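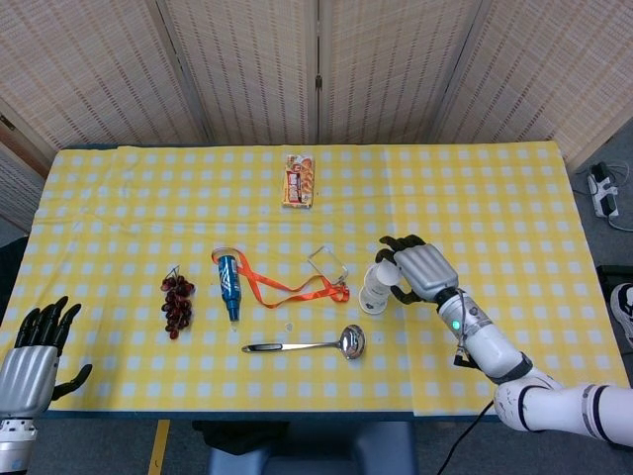 Checkered cloth in pale yellow and white, with the woven folding screen behind.

September
By Zihan Zeng, Okdale Home Hire

Okdale opens Tello, a borrow-a-corner service for small homes, from its Prinderau store

PRINDERAU. Okdale Home Hire is opening Tello this month. Short version: you need a table corner for a few days, we lend you one. Cloth, folding screen, table if you want it. Pick up from the Prinderau store, bring back when the guests have gone home.

Every Tello set has three pieces. A rectangular table, a cloth to go over it, and a folding screen to stand behind it. Take all of them or only what you're missing. Plenty of people own a table already and just want to hide the laundry, the bunk bed, the bikes. Fine by us. Screen only is the cheapest way in.

We started with 200 sets. All of them are in the store now, checked and tagged, ready to go out.

Why a corner and not a whole party kit? We asked our existing customers. Okdale took 1,402 hire bookings last year and most of them were small. A birthday lunch in a one-room apartment. A grandmother staying for two weeks who wanted somewhere to sit with her coffee that wasn't the couch. A craft table for a school thing. People were booking our big banquet packages and sending half of it back still folded. Wasteful, and hard on our van drivers.

"They kept asking for less stuff," said Zeng, hire manager at Okdale. "One lady booked twelve chairs to get one tablecloth. So, ok. Have the tablecloth."

About the cloths

The first one out the door is the yellow. Small white squares on a pale yellow ground, cut to drape a little over the front of the table. It was the favorite in the store by a mile when we put samples out on the counter. Cheerful but doesn't shout at the food. Fruit looks good on it, red grapes especially. Other colors are comming later in the fall, blue next, then a plain one for people who can't stand checks.

A crease or two is normal. The cloths go out folded and we don't promise a hotel finish. Lay it the night before and smooth it down by hand, or run a cool iron over it if it bothers you. Please don't pin it to the table. Please don't cut it. (Yes, this has happened.)

About the screens

Woven beige panels with thin reddish-brown stripes running top to bottom, hinged so the whole thing folds up for the trip home. We picked beige so it gets along with whatever is already in the room. Stand it in a zigzag, never dead straight, or it will tip. Keep it clear of heaters and stoves. If you have a toddler, put the screen with its back near a wall and the table in front, that's the steadiest setup we found.

Staff at the store will show you how the hinges go before you leave. Takes a minute. Ask for it even if the line is long.

How booking works

- Reserve at the Prinderau counter or by phone
- Pick up after 3 p.m., drop back before noon
- Shortest hire is overnight, longest is a month
- Deposit comes back when the set does

Delivery is available inside Prinderau for tables only. Screens and cloths fit in most cars with the back seat down so we aren't delivering those on there own for now. If you don't drive, call us, we'll try to sort something out with the table run.

Spills. Everybody asks. Normal food spills on the cloth are covered, just bring it back as is. Don't bleach it, don't boil it, don't try the thing you saw online with the baking soda. Our laundry would much rather start from the original stain. Candle wax and hair dye come out of the deposit. Torn screen panels too, though small snags are okay and we will not go over it with a magnifying glass.

Where it all lives

Tello has its own stockroom behind the store, 2,000 square feet, which used to be split between banquet chairs and old display fittings. Chairs have moved upstairs. The fittings are sold. Cloths are washed and pressed on site, then matched back to the table size on the tag. Screens are opened flat and looked over panel by panel between hires, with hinges tightened where they need it.

The shelving and the tag system come from Plikon, who also did the layout for our banquet floor. Same tags, different color. A Tello tag is green. If you find an orange one on your set it belongs to a banquet order and somebody is probably looking for it, so give us a ring.

The sample corner

We're keeping a Tello corner up near the store entrance all month so people can sit at it and see the size of things. Bring your own bits from home and put them on the table. Bottles, tubes, the fruit bowl, whatever normally lives on your counter. It's the quickest way to tell if the table is big enough for you, and a lot more use than a tape measure. One couple came in with their whole breakfast, jam included. They went home with a set.

Measure your room before you come in, please. Ceiling height doesn't matter much but floor space does, and a screen in a zigzag takes more depth than people expect. Allow for chairs pulled out, too. We've got squared paper at the counter and pencils if you want to sketch it.

"Half the calls are people saying their place is too small for guests," Zeng said. "Then they put the screen up and there's a dining room. Tiny one. But you can eat in it."

Opening offer

Through the end of September, anyone hiring a table and screen together gets the cloth at no charge. Returning banquet customers can swap an unused credit for a Tello hire, ask at the counter and have your old booking number handy. Not valid with the chair discount, sorry.

About Okdale

Okdale Home Hire rents tables, linens, screens and chairs to households and small groups in and near Prinderau. Tello is its first service made for hires of a single table.

Press questions, sample loans and store visits: Zihan Zeng, Okdale press desk, Prinderau store. Mornings are best, phones get busy after 3 p.m. when pickups start.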